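The Gray Between Coats

Paint sellers in Trindade will tell you that gray is the hardest color to stock. White sells itself and red goes to people who already know they want red. Gray comes back to the counter, opened, with a brushful missing.

Gevetti, a small paint maker on the edge of town, lists 40 grays on its card. The shop staff can tell most of them apart in daylight. Under the ceiling lights, fewer. The firm started with primers for boats and farm gates, and its first gray, Sudico, was sold only as an undercoat. Then customers began leaving it on and skipping the top coat altogether.

By July the company was selling more Sudico for kitchens and hallways than for gates. It had to change the formula, as primer scuffs easily and holds grease. The new version took 11 tries. It dries a little darker than the old one - a complaint that still turns up in the mail.

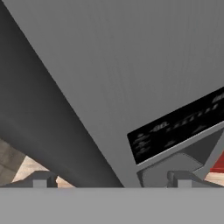

Valquíria Evangelista painted her stairwell with it and would not do so again. The color was fine at noon, she said, but by evening it went blue, and she ended up repainting the upper wall in Jatus, a warmer gray with some brown in it.

Gevetti's advice is to paint a board, stand it in the room and look at it morning and night before buying a full can. Few people do. A sample pot covers a board twice and keeps for months with the lid pressed down hard.

The next card is due out in the new year. It drops six of the cooler grays and adds two that lean green.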